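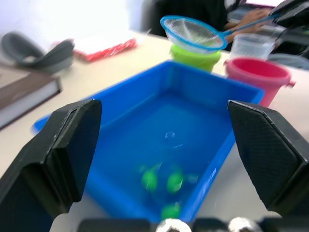
Blue tub, little green toys, net at the ready

Water table week at Kosavo!

I've been putting together play ideas for my page since March, and this one is so easy I'm a bit embarrassed to call it an idea – a tub of water, a few small toys to sink in it and a net to fish them out. I love how bright it all looks on that pale tabletop.

The lime-green cup makes a handy spot for the net between turns, and the pink one with the little handle is my favorite for scooping and pouring (mop up after, trust me). Put a towel down first if your floor is slippery.

Posted September 2, 2021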